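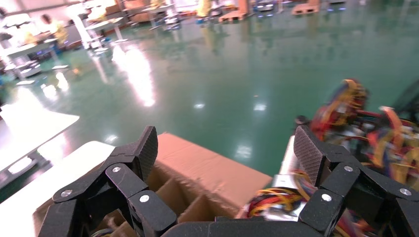 4.2 Equipment budget and purchase order

Planning for the packing cell started from the parts it has to handle. Cardboard boxes with divider inserts are cheap and easy to replace, so we set no limit on them. Grippers were another matter. We asked two suppliers, Drurnedgate and Esent, to quote for the same list: end effectors, spare fingertip pads, mounting plates and cables. The Esent quote came to $3948 without shipping. Drurnedgate was lower on the hardware but charged $800 for each service visit, and we expected five visits in the first year.

We also split the purchase into two rounds. Items with a lead time of 13 weeks were ordered first — mostly joints and pads — and racks and tables were left for the second round. Pipe racks with a mat on top can be built in house, and a rack of this kind holds a row of power supplies with their wiring harnesses still attached (Figure 3).

Figure 3. Divider box and pipe rack with power supply units.

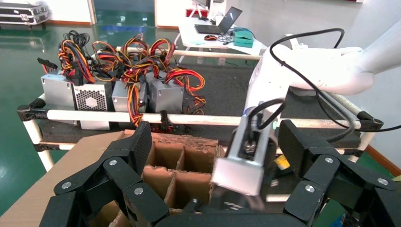 Tseng

The second round was planned against floor space as well as price. Each added rack takes room that a mobile base could use, and we kept a separate line in the Avbridge budget for moving tables once the layout was fixed in December.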